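# gornstead-battery

Battery logs from second-hand Android phones, gathered so that people can see how an older handset really holds up through a day. If you've ever stared at a drained phone at teatime and wondered whether it was the battery, the screen or that one chat app, welcome, you'll like it in this repo!

The current release covers 59 phones and 240 discharge runs. Each run starts at a full charge and ends when the phone switches itself off.

## What's in the folders

- `runs/` - one CSV per run, named by phone ID and run number
- `phones.csv` - one row per handset: screen size, Android version, year of sale, battery size as printed by the maker
- `notes/` - plain text, mostly typed in on the same evening, typos left alone
- `avo/` - the little logger app, with its build script

Avo is the logger. It wakes once a minute, writes a line and goes back to sleep. I'm very fond of it. It has one button and no settings page, and it runs happily on anything from Android 6 upwards.

## Columns in a run file

| Column | Meaning |
|---|---|
| `t` | seconds since the run began |
| `level` | battery level, 0 to 100 |
| `mv` | voltage in millivolts |
| `temp` | battery temperature in °C, one decimal place |
| `screen` | 1 if on, 0 if off |
| `task` | `idle`, `video`, `call`, `web` or `map` |

The `task` column is the fun one. Plot `level` against `t`, colour it by task, and the map stretches jump straight out at you - GPS and a bright screen together are brutal on an old cell.
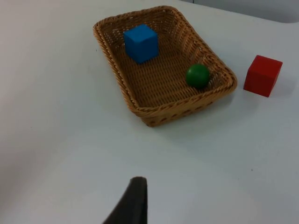
Voltage is worth a look too, even if you only came for the percentages. On tired batteries the level sits at a cheerful 30 or so and then falls off a cliff, while `mv` has been sagging for ages beforehand. Phones 14 and 37 show it beautifully.

## Known problems

- 9 runs have gaps where the phone killed Avo in the background. They're marked `gap=1` in `runs/index.csv`. Leave them out if you're fitting curves.
- `temp` is stuck at 25.0 on phone 22. The sensor seems to be a placeholder.
- Daylight saving doesn't matter for `t`, but the times in `notes/` are local and went forward an hour one Sunday.
- Phone 41 had its battery swapped between runs 3 and 4. Treat it as two phones.

## Getting started

```
pip install -r requirements.txt
python plot_run.py runs/p14_r02.csv
```

The `sandhu` branch has a quicker loader that reads the whole set in one go. It needs more testing on Windows before I merge it.

## Sending in your own runs

Please do! Install Avo, charge to full, use the phone as you normally would and open a pull request with the CSV. Avo records no location, contacts or app names, but do check your notes file before you send it.

## Licence

Data: CC BY 4.0. Code: MIT.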